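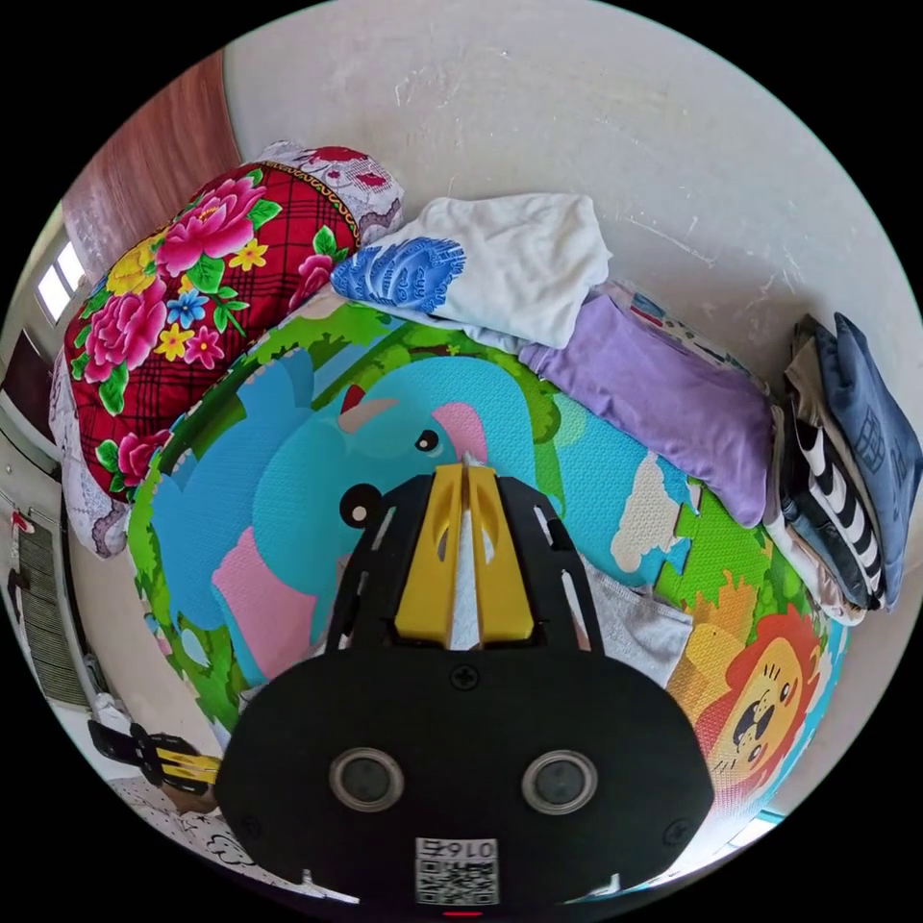 Recording cloth-folding demonstrations with two hand-held grippers

Tutorial 3 in the home tasks series
Written by Shufen Xia for the Kernbridge collectors' pages. Last revised in March.

This tutorial covers recording a folding task with a pair of hand-held grippers in an ordinary bedroom. It assumes you have already paired your grippers and done the practice recordings in the Marikar app. If you haven't, go back to Tutorial 2 first.

The task is to pick up a crumpled cloth, lay it flat, fold it in half twice and set it down to one side. One complete run is called an episode. A full set for this task is 64 episodes.

What you need

Two grippers, left and right, charged
A phone with the Marikar app installed
One plain cloth, hand towel size or a bit larger
A bed, low platform or table you can reach all of without leaning
Small tape or a marker for the start position

Setting up the bed

A bed works well for this task but the surface needs to be firm. A foam play mat laid over the bedding is a good choice. Printed mats are fine, and we like having a mix of plain and busy backgrounds across different homes. Push interlocking tiles together properly before you start, as the finger tips catch in open seams.

Leave the rest of the room as it is. Quilts, pillows and folded clothes can stay on the bed if they are pushed back to the wall and out of reach of your hands. Don't restack or swap them in the middle of a set. If something falls into the work area, stop the episode, move it, and start that episode again.

Try to work with the window to one side of you. Direct sun across the mat makes hard shadows that move during a long session. Close the curtain or wait an hour if you see this in the preview.

Anything with a name, address or family photo on it should go in another room. Ask other people in the house to stay out while you record. Put the dog out too.

Checking the grippers

Turn on both grippers and open the app. Each one has a number printed above its QR code. Scan the codes and check that the numbers in the app match the ones on the labels. If left and right are the wrong way around, use Swap on the pairing page. Do not just change hands, because the files will be saved under the wrong side and we can't always fix them later.

Open and close each gripper fully 3 times. The fingers on screen should follow yours with no delay you can notice. Wipe the lenses with a dry microfibre cloth. Fingerprints are the most common reason a set comes back.

Check the free space on your phone as well. The app will not start a set if the battery is below 70 per cent.

Recording an episode

1. Drop the cloth on the mat from knee height so it lands crumpled. Don't arrange it.

2. Hold both grippers over the near edge of the mat, fingers open and pointing at the work area. Mark this spot with tape if you keep drifting.

3. Press Record and hold still until you hear the tone.

4. Bring one gripper down to the cloth until the tips just touch the mat. Close on an edge or a corner, whichever is easier to see. Lift a little, then bring in the other gripper and take a second corner.

5. Pull the two corners apart until the cloth hangs open. Lay it down away from you and let go with both hands.

6. Smooth any large fold with closed fingers. One or two strokes is enough.

7. Take the near corners and fold to the far edge. Then fold left to right.

8. Pick up the folded cloth, place it to the right, and return both grippers to the start position.

9. Press Stop.

Move at the speed you would use if you were folding laundry with sore hands. Very slow episodes are harder to use than slightly messy ones. If you miss a grasp, open up and try again without stopping. We keep those episodes, and the robot arms at Clevavero are trained on them along with the clean ones.

Delete an episode only if you dropped a gripper, someone walked in, or the tracking warning came up. The warning usually means a lens was covered by cloth or you turned the gripper too quickly.

Taking breaks

Record in blocks and put the grippers down between them. Your wrists will tire before you feel bored. When you come back, do the open and close check again before you carry on.

Uploading

Plug in the phone, connect to wifi and choose Send Set. Name the folder with your collector code, the room and the task, for example "bedroom-fold". Leave the app open until every line shows a tick. Sets sent by 5 pm on Monday go into that week's review in the Jirklow queue, and comments appear under My Sets.

If a set is returned, read the comment on the first flagged episode before you re-record. You will normally need to redo only the flagged ones, with the same cloth on the same surface.

Next: Tutorial 4, Putting clothes on hangers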